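**FOR RELEASE IN FEBRUARY**

**Estow Adds Repairable Drawer Line to Its Small Storage Range; Parts Catalog Opens to Retail Buyers**

FLOVPORT — Estow, a maker of desktop and bench storage, will begin shipping a revised line of small drawer cabinets this February under the name Wundar. The line replaces the company's current tabletop cabinets. Each Wundar cabinet is built from parts that can be removed and replaced by the owner with one screwdriver, and every part will be sold separately through the Estow parts catalog.

The Wundar line consists of 2 cabinet sizes. Both use the same drawer runner, the same drawer front fastener and the same rear panel clip. In the outgoing range, each cabinet size had its own runner and its own clip, and drawer fronts were glued in place. A cracked front on an older unit meant replacing the whole drawer, and a worn runner usually meant replacing the cabinet.

"The runner is the part that wears," said Maribeth Ambrosio, head of product engineering at Estow. "On the old cabinets it was riveted to the side wall. A customer with one bad drawer had no good way to fix it. On Wundar the runner is held by two screws and comes out from the front with the drawer removed."

**Design changes**

The drawer stop has been moved from the rear of the drawer to the underside of the front lip. This allows the drawer to open to its full depth without tipping. The stop can be released by pressing a tab from below, and the drawer then lifts out.

Side walls are now folded from a single sheet. The earlier design joined three pieces at the rear corners, and those joints were the most frequent cause of cabinets going out of square. Estow recorded 722 warranty claims on the outgoing line over its last full sales year. Of those, 496 involved a drawer that no longer closed flush. Most of the remaining claims concerned detached fronts and shipping damage.

The feet have also been changed. Wundar cabinets stand on four screw-in pads in place of adhesive dots. The pads can be taken off when cabinets are stacked, and the screw holes then line up with locating pins in the top panel of the cabinet below. The pins are supplied in a bag taped inside the lowest drawer.

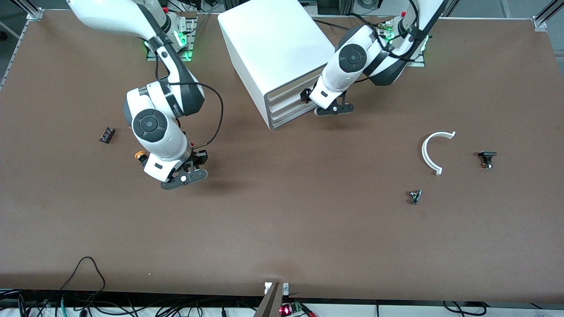
*A white drawer cabinet on a brown work table.*

**Parts and pricing**

The parts catalog lists 41 items at launch. These include drawer bodies, drawer fronts, runners, stops, pads, pins, rear panels, label holders and all fasteners. Exploded drawings will be posted with the catalog, and the part number is molded or stamped on each component large enough to carry it. Fasteners are sold in bags by type.

Retail buyers could previously order parts only through a dealer, and dealers were required to order in case quantities. Both rules end with the launch of Wundar. Dealers will continue to receive trade terms on complete cabinets and on parts ordered in bulk. There is no minimum order for retail buyers.

Price lists for complete cabinets will be sent to dealers with their February order forms. Estow has set the price of each part so that rebuilding one complete drawer, with front, runner and stop, costs less than buying the same drawer assembled.

"Our dealers asked for this before our retail customers did," said Reynaldo Soriano, sales manager. "They were keeping scrap cabinets in the back room to pull drawers from. Some of them had better spares than we did."

**Support for older cabinets**

Estow will keep parts for the outgoing cabinets on sale while stock lasts. No further production of riveted side walls is planned. Wundar drawers do not fit the earlier cabinets, as the new runner sits lower on the side wall. The label holder is the one exception. It uses the old hole spacing and can be fitted to either range.

Owners of older cabinets with a loose rear corner can request a repair bracket. The bracket is fixed from the inside with the lower drawers removed. It does not correct a cabinet that is already badly out of square, and the instruction sheet explains how to check this by measuring across the diagonals before fitting.

**Manufacturing**

Wundar cabinets are folded, finished and assembled at the company's Flovport plant. Drawer bodies are molded by Evangelista, a supplier to Estow for both the old and new ranges. Tooling for the new drawer was completed last fall, and first samples were checked for fit against gauges made at Flovport.

Bienvenido Lumanlan, plant manager, said the common runner had shortened the changeover between cabinet sizes. "We used to stop the line and swap out the runner jigs. Now we change the side wall program and the carton. The people at the bench do the same job on both sizes."

Cartons have been redesigned to hold the cabinet by its corners, with the drawers locked by a card strip. The strip must be pulled out before first use. A drawer forced open against it may bend the stop tab, and tabs damaged in this way are not covered by the warranty. A notice to this effect is printed on the strip.

**Care and loading**

Estow advises against oiling the runners. Dust and grit should be brushed out with the drawer removed, and the runner wiped with a dry cloth. Heavy items such as fasteners and drill bits should be placed in the lower drawers. Stacked cabinets should be fixed to a wall or to the bench using the holes provided in the rear panel. Wall screws are not included, as the correct type depends on the wall.

**Availability**

Both sizes will be available in white from February. A gray finish is under review and no date has been set. Dealers holding stock of the outgoing cabinets may continue to sell it at their own price. Returns of unsold stock will be handled under existing dealer agreements.

**About Estow**

Estow makes drawer cabinets, trays and label systems for workshops, schools and home use. The company is based in Flovport.

**Contacts**

Press: Felicidad Dalisay, Communications, Estow

Dealer and parts inquiries: Arnel Bautista, Customer Service, Estow

Drawings and dealer order forms are available on request from either contact.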